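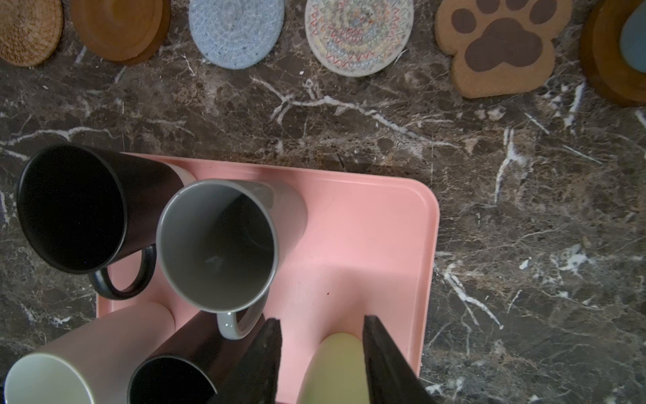
Issue 135, page 2

Mugs and Coasters: Gallery

Counter layout for the Oltmanns kitchen, item set 514. The coasters are of mixed material and are listed by type. Selection by Carola Ehlers, notes by Everett Begay.

Coasters at the back, mugs and cups on the pink tray. The woven piece is coiled natural fiber. Next to it is reddish-brown wood with a flat face, then a light blue coil stitched in pale thread. The cream one has zigzag stitching in several colors and a plain rim. The paw shape has a printlike mark in dark brown.

Coiled coasters should be stored flat. Wood can be stacked, with felt between pieces if the finish is new. Wipe both with a damp cloth and dry at once.

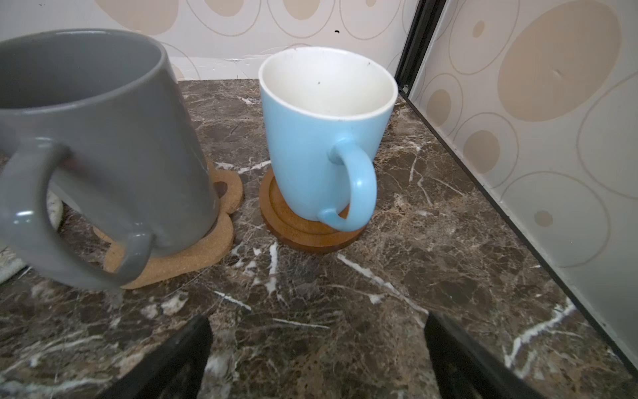 Pairing is by base width. A wide gray mug goes on cork with a scalloped outline, and the light blue one with the white interior goes on round wood with a raised rim. A raised rim limits the base diameter, so measure before buying. Cork has no such limit but marks sooner under tea.

Surface: dark brown marble pattern, white veining. Backsplash: white with beige ovals and circles.

Next gallery, October: trays and trivets, compiled by Llinos Voyle.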